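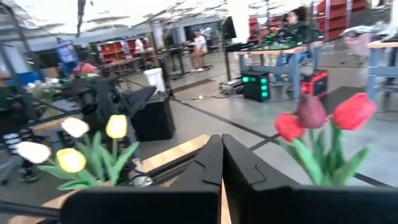
Figure 4. Wrist camera view with the fingertips nearly closed, between white and yellow artificial tulips (left) and red and dark maroon ones (right).

4. Setup and upkeep of the Irken cell

4.1 Fingers and tips

We have grown very fond of the notched tips in Figure 4, and they deserve more room than a hardware table would give them. A tulip stem is close to a worst case for a two-finger gripper. It is thin, it bends, it is usually half hidden by a leaf, and when squeezed by two flat faces it rolls toward whichever side is a little weaker. The angled tip with a notch takes care of most of the rolling. The stem slides down the slope and settles, and from then on the grip hardly depends on where along the tip it first made contact.

Pētersons cut the tips for us from our drawings, and the first set taught us a lot. We had made the notch as deep as the tip would allow, thinking that deeper had to be safer. What happened was that leaves went in along with the stem, the fingers stopped short of their closing position, and the controller reported a grasp on anything green. The second set has a shallower notch and a softer inner edge. It went on in January and we have not felt the need for a third.

Fitting a pair takes a few minutes once you have done it a couple of times. Power down the arm, back both screws out evenly, lift the old tip straight off and wipe the seat before the new one goes on. The wiping matters. Artificial flowers shed a fine fiber from the blooms, and a bit of it under one tip will tilt that tip just enough that the pair no longer meets squarely. We chased this fault through software for most of a Wednesday before Adelino Sampaio took the tip off and found the fluff.

After the tips are seated we close the fingers at the lowest force setting and look at the gap against a bright background. An even line of light is what we want. If the line is wedge-shaped, the tips come off again. We then run the zero routine, which closes and opens the fingers ten times and stores the median closing position. Skipping it is tempting after a quick swap, and every time we skipped it we paid for it later in false grasps.

The tips get checked every 600 closings. We count closings on the controller and the cell simply refuses to start a new run when the number is passed, a rule that annoyed everyone for a week and has been wonderful ever since. Over the 3661 episodes reported in this paper we never lost an episode to a loose tip.

4.2 Wrist camera

The wrist camera sits close behind the fingers, so both of them are always in view. Some groups treat that as lost pixels. We see it as a gift! With the fingers in every image we can tell from a single picture whether the camera has shifted on its mount, and we use this as our morning check. A stored reference image, taken with the fingers at their zero position, is laid over the live one at half strength. If the edges of the tips double up, something has moved.

Nearly always it is the mount screw. The arm's vibration works it loose over a few days, and thread lock only slowed this down. We now add a witness mark in paint pen across the screw head and the mount, so that one look tells you whether the screw has turned. Dace Juška introduced the paint marks on the camera mount and then, within the same afternoon, on pretty much everything else in the cell that has a thread. We recommend this warmly to anyone who looks after an arm. It costs one pen.

Exposure needed more thought than the mount did. The camera looks across the table at a flat angle for much of the approach, and whatever is behind the flowers ends up in the picture too, including lamps and windows. On automatic exposure the blooms went dark the moment a bright area came into view, and the maroon tulips in particular turned into a shape with no detail at all. We fixed the exposure at a value chosen for the darkest bloom and accepted that the background burns out. White petals lose some shading at this setting, but their outline stays clean, and the outline is what the grasp planner uses.

Focus is fixed as well. We set it on the fingertips, then back it off slightly toward the table, so that stems are sharp during the last part of the approach, when it counts.

4.3 Cables on the moving arms

If we could give just one piece of advice about a cell with two arms, it would be to plan the cables before anything else is bolted down. Ours were added last, the way they are in most labs, and they caused more stops in the first month than all other faults together. Each gripper brings a power line and a signal line, each camera adds a third, and all of them have to pass every joint without pulling tight at one end of the travel or hanging into the other arm at the opposite end.

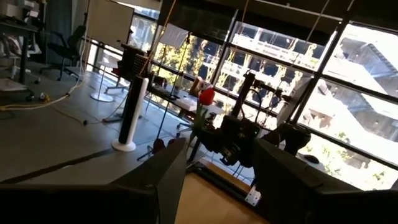

The length of each loop is set with the joint at full travel. Move the joint by hand to one end, give the cable enough slack that you can still lift it with a finger, fix it, then move to the other end and see where the extra length goes. If it bulges toward the neighboring arm, turn the clamp a quarter turn and try again. We do this joint by joint from the base upward, and never two joints at once, having learned that a loop that looks perfect in one pose of the elbow can be hopeless in another.

Clamps are placed on the link, well away from the joint itself. Right next to the joint the cable bends hard over a short length and the conductor gives up there first. We lost a camera line this way, and it failed in the most confusing manner possible — images came through fine with the arm at rest and dropped out only while it was reaching. Since then, any dropout that depends on pose sends us straight to the cable, and so far the hunch has been right each time.

Wires close to the gripper are a separate matter. They need to be free enough for the wrist to roll, and any wire that is free can catch on a leaf. Our first answer was a sleeve over the whole bundle. It looked very tidy and it was so stiff that it pushed the wrist off target by a visible amount when rolled all the way. We took it off again. What we do now is much plainer: the wires are tied together at two points, the knots face away from the fingers, and the planner keeps a wider margin on that side. It is no beauty, but the leaves mostly stay out of it.

Connectors get a pull test with two fingers at the start of the day. We mean a gentle pull, enough to find a latch that has not clicked.

4.4 Getting the two arms to agree

Both arms work over the same stretch of tabletop, so each has to know where the other is. We measure this by touching. A small pin is fixed to the table, one arm is guided until its closed tips just meet the pin, the pose is stored, and the other arm does the same. Repeating it at several places over the table gives us the transform between the two bases. The whole routine takes 33 minutes with two people, one at the arm and one at the keyboard, and a good deal longer alone.

We tried a printed marker board first, and it gave nice numbers on paper. In practice a handover of a stem from one gripper to the other would miss by a finger's width at the edges of the table, and we never found out whether the board had warped or the lens model was off. Touching the pin includes the tips, the wrist and every joint in the measurement, errors and all, and those are the parts that have to meet in the end. With the pin routine the handover went from the thing we dreaded showing visitors to the thing we show first.

The routine is repeated whenever an arm has been unbolted, after a collision stop, and at the start of each collection week at Remthorpe. It is also repeated if the table has been moved. For a while people leaned on the table during resets, and it crept. Pencil lines at the feet now show whether it has.

4.5 Arranging and resetting the flowers

Artificial tulips are very pleasant to work with. They hold their color, they can be bent back into shape, and a bunch can be rebuilt from a photograph in a minute or two. They also age in ways we had not expected. The wire in the stem softens where it is gripped again and again, until the bloom starts to nod, and a nodding bloom moves away from the fingers as soon as a leaf is touched. We rotate stems between bunches and retire one when it can no longer hold its bloom up with the stem held level.

Leaves are spread by hand before each episode. We tried hard to leave them messy, and Juška went as far as writing a short instruction sheet on how to be messy, after we saw that everyone in the team had a personal style of fanning the leaves and that the policy had begun to do better on some people's bunches than on others. With the sheet in use, and with whoever resets the table swapped every 70 episodes, the difference shrank to where we could no longer see it in the logs.

Broken flowers go in the spares box along with their leaves. The leaves outlast the blooms by a long way and fit any stem of the same make.

4.6 The log

Every stop is written down by hand in a paper notebook kept at the cell and typed up at the end of the day. An entry has the time, the arm, what was seen, what was done, and the initials of the person. Sampaio insisted on keeping what was seen apart from what was done, and this turned out to be a lovely habit. The camera cable fault in Section 4.3 was found by reading back through the first of these and noticing that the arm had been reaching in all of them. The typed log and the finger drawings are in the Sorkavwood archive with the episode data, and the stop categories used there are the ones listed in Section 5.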